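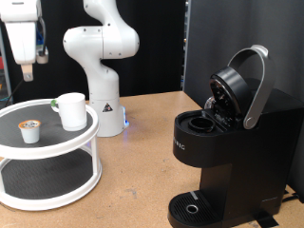
Mohit Rana
Staff writer, home and small business tech

I got an early look this month at the Nalow kit from Gonura, and I came away wanting one for our break room. It's software plus a set of ready-made routines that teach a robot arm you already own to run a pod coffee maker – pod in, lid down, size picked, mug under the spout.

The starter plan costs $3,628 and covers up to five coffee maker models. Mpho Van Wyk, who runs product at Gonura, told me the buttons took her team longer than the pods did (I would have guessed the other way around!). 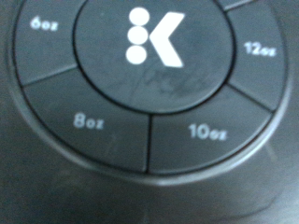 Cup sizes sit so close together on a lot of machines that a sloppy press gets you the wrong drink, so Nalow has the arm check the label up close before it pushes anything. I like that. I pick the wrong size myself before 8 a.m.

Setup is four steps on a tablet, and Gonura says a new machine can be taught in an afternoon. My one gripe is the manual, which needs a lot more on cleaning and descaling. Orders open in July.
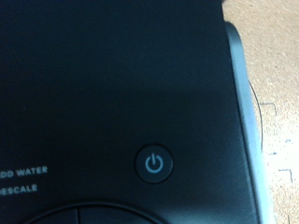 Does the kit come with an arm?
Gonura sells the software and routines only, so you'll need a supported arm of your own. The list is on its order page.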